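Planning a Vocabulary Routine for Content Area Classes

This guide is intended for middle and high school teachers of science, social studies, mathematics, and career and technical subjects. It sets out the procedure used in the Plorville schools for teaching subject vocabulary within an existing unit. No additional class periods are required.

Before you begin

Read the unit text in full and mark every term that a student would need in order to explain the main idea. Most teachers mark far too many on the first pass. A chapter on textiles in a family and consumer science course, for instance, produced a first list of 29 words, which the teacher, Siham Jaber, reduced to 13.

Sort the marked terms into two groups. The first holds words that belong to the subject, such as "tensile" or "isotope." The second holds words that appear in many subjects and change meaning between them, such as "tension," "volume," or "culture." Keep at least four words from the second group. Students often believe they know these already and pass over them in reading.

Step 1. Introduce the words in use

Present each term in a sentence taken from the unit text, and read the sentence aloud. Ask students to write what they think the word means before any definition is given. Allow two minutes for each word and collect nothing at this stage.

Step 2. Connect each word to an action or object

Wherever the subject permits, pair the term with something students can see or handle. A short demonstration is sufficient. Students should use the word aloud while the demonstration is under way – a spoken sentence, however rough, is the goal. 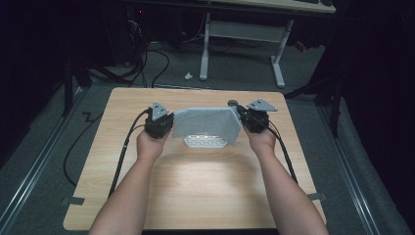

Cloth held between two grippers. Related terms: tension, grip, fold.

Step 3. Build the word record

Each student keeps a word record in the subject notebook. An entry contains the term, a definition in the student's own words, a sentence from the text, and a sentence written by the student. Drawings may be added but do not replace the written sentence.

Step 4. Return to the text

Assign a passage of no more than 500 words that contains several of the unit terms. Students read it once without stopping, then a second time with the word record open, correcting their definitions as they go. Corrections should be made in a different color and the original wording left legible.

Step 5. Review

Set aside five minutes at the start of class, twice in each week of the unit. Munther Farah's review cards, available from the department office, may be used for this purpose. Words missed by several students return to the next review.

Teachers beginning a new unit in February should submit their word lists with the unit plan.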